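Blue bone-shaped chew toy: how do I clean it, and is it the right size?

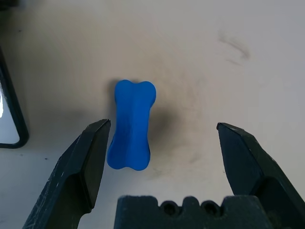
Is it for a puppy or a full-grown dog, Gintarė? The answer changes a lot depending on which, and you may want to put the weight in your post before people start guessing.

Gintarė Lepik
Asked Jan 17, 2019

Edited to add, as Liis Paju wanted to know above: she is a full-grown terrier cross, seven years old, and weighs 9 kilos. I have had her since March.

The bone is one of several toys that came with her in a carrier bag from her last home. It is blue, matt, with the usual two lobes at each end and a faint crease down the middle of the shaft. There is no packaging and I can't find a maker's name on it, so I don't know what it is made of. It gives a little when I press it with my thumb but I can't bend it.

I have three things I would like to sort out.

First, cleaning. She carries it into the garden and back and then leaves it on the sofa. I have been rinsing it under the tap. My sister puts her dog's toys in the dishwasher on the hot programme and says they come out fine, but hers are all rope and black rubber and I don't know if this sort would go out of shape. I would also like to know if washing-up liquid is all right, as she licks it as much as she chews it.

Second, size. It is small. She can get one end completely into the side of her mouth. She has never tried to swallow it, but I have started to wonder about it.

Third, the crease. I took it for the join from the mould, but it could be the start of a split. It is very faint and runs along the shaft, and I can't get a fingernail into it. Should I throw it away or is that being too careful? She does like it more than anything I have bought her.

I asked in the pet shop in Skundthorpe and they told me to buy a new one, which I was expecting.

Indrek Sakalauskas
22 people found this helpful

I will take these in the order you asked them.

Cleaning. Without the packaging you don't know what temperature it will stand, so leave the dishwasher alone. Solid rubber normally survives it. Nylon normally survives it too. Cheap vinyl goes soft and can come out a different shape, and some of the foamy ones take in water and never dry in the middle. Wash it by hand in this way.

Fill a bowl with water as warm as your hands will stand and add a small squirt of plain washing-up liquid, unscented if you have it. Leave the bone in for ten minutes. Go over it with an old toothbrush, and go into the notch between the lobes at each end, where the dirt collects. Do the crease as well. Then rinse it under the tap for longer than you think it needs, until it no longer feels slippery. Stand it on a rack or a clean tea towel overnight. Don't put it on the radiator.

If it still smells after that, mix one part white vinegar with one part water, soak it for half an hour and rinse again. Don't use bleach on anything a dog puts in its mouth, and don't use disinfectant sprays meant for worktops. Some of those are harmful to cats as well, if you have one.

Once a week is plenty for a toy that stays in the house. If she takes it into the garden, rinse it when it comes back in and do the full wash at the weekend.

Size. The rule I was given is that the toy should not fit entirely behind the big canine teeth. If she can get one end into the side of her mouth, that is normal chewing and most dogs do it, holding the other end down with their paws. If she can get the whole bone in and close her lips over it, it is too small and you should take it away today. Measure it against the length of her muzzle, nose to the corner of the mouth. It wants to be longer than that. Mine is a bigger dog, 18 kilos, and I would not give him one of the little ones at all, even for five minutes.

The ends matter more than the length. On a bone shape the lobes are what stop it going down, so if she wears them away until they are no wider than the shaft, it goes in the bin.

Crease. Do this test. Dry it fully, hold an end in each hand, and try to bend it with the crease on the outside of the bend. Look at it under a good lamp while you do. A mould line stays the same. A split opens, even slightly, and you will see a darker line inside. Then turn it over and see if there is a matching line on the back. Two lines opposite each other is what you get from a two-part mould. One line on its own could be either.

Triin Liepiņa
6 people found this helpful

Mostly agree with Indrek but I would not bother with the vinegar. I tried it on a Tendby ring and the dog would not go near it for a fortnight. Ordinary soap and a good rinse was enough.

On the thumb test, if it gives a bit when you press it then it isn't one of the very hard ones, which is a good thing at seven. Our last dog cracked a back tooth on a hard chew and the bill came to 400 euros with the anaesthetic. The vet said that if you can't mark a chew with your thumbnail it is too hard. So try that as well, with your nail this time, and see if it leaves a dent.

The other side of it is that softer ones get bitten through. Look it over every time you pick it up. I run my thumb round both ends, and if there is a rough patch or a piece I can lift with a nail, it goes. I don't try to trim them with scissors any more. I used to, and all it did was give her a fresh edge to start on.

If you do replace it, get the same shape in the next size up and keep it in the bag with the old one for a few days so it picks up the smell. She may ignore a new one otherwise. I have a Rellow bone that has been under the sideboard for two years without a mark on it.

Hanneke Meijer

just bin it, they are cheap. any toy from someone else's dog I would bin. my neighbour boils hers in a saucepan but I wouldn't want that in the kitchen

Gintarė Lepik
Original poster

Thank you all. I did the bend test under the kitchen lamp and the line stayed as it was. There is another one on the back, fainter, in the same place, so I am going with the mould. My thumbnail leaves a small dent that comes out again.

I measured it against her muzzle and it is longer, but only by the width of my finger. She can't close her mouth on it. I am going to let her have it when I am in the room and put it in the drawer when I go out, and I have ordered the next size up. I will try Triin's idea with the bag.

The toothbrush got a surprising amount out of the notches. No vinegar so far.

Hanneke, it came with her, so the other dog is her.

Indrek Sakalauskas

That sounds fine to me. Check the back line again in a month. If it ever takes a fingernail, stop using it.

This thread has been viewed 3,577 times. Replies are closed.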